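Posting our floor rules for hand-held gripper sessions, because three sites have now asked for them. Dodgate wrote the first draft, we use a shorter one. Thread.

Rule 1. Check the marker before you pick anything up. Every square has to be flat, clean and fully stuck down. A lifted corner means the gripper goes back to the bench, even if the tracking software says it's fine.

Rule 2. Keep the view past the fingers clear. Straps, sleeves and loose cable ends stay out of it. If you can't see what you're about to grip, stop and reset your feet first.
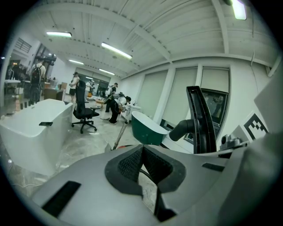

Villanueva: we do the marker check at the end of a session too. If one has come loose you know which recordings to throw out, and you don't find out a week later.

Good point, adding that. Start and end, both written in the log with the unit number.

Rule 3. Cables on the floor. Walk the route before you start. Anything that crosses a walking path gets taped or moved. This is the one people skip when the room is busy — and it's the one I will stop a session for.

Rule 4. Sessions run up to 30 minutes, then you put both grippers down. Wrists get tired before people notice. Swap operators or take the break, but don't carry on with one hand.

Rule 5. Mobile bases count as live whenever they have a cable attached. Know where the stop is and say it out loud to whoever is next to you. No reaching over the base to get at something behind it.
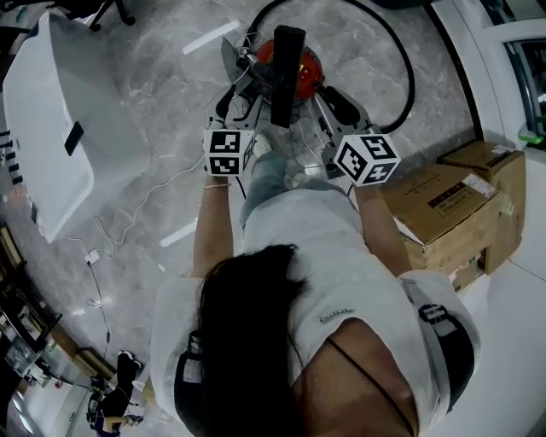 Flimmont Robotics — Field Methods Team

Rule 6. Log the task name, the operator code and the room. We had 473 recordings from Bresby with no room listed, and sorting them took longer than making them.

Rule 7. Don't fix a bad take by talking over it or trimming it. Mark it bad and do another one. Bad takes are kept, in their own folder.

Someone asked if this replaces the site safety sheet. No. Your site sheet comes first, and if the two disagree, follow the stricter one and tell us.

Next revision is in May. Send changes before then and put the rule number in the subject line.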